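Path Following on the Lonix Rover
Student project report, Ursina Widmer

We wanted Lonix to keep to a park path using one camera, and I love how far the software has come! 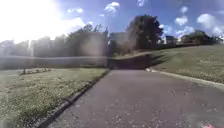 Our planner, Naneck, scores 13 candidate arcs per cycle and picks the cheapest. Sun glare washing out the upper left used to wreck the horizon estimate, so we now fit the path from its two curbs — dark on the left, pale on the right.

Next up: shadows.
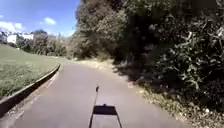
Midness, April 2024

Version 2 of the segmenter treats the rover's own shadow as asphalt.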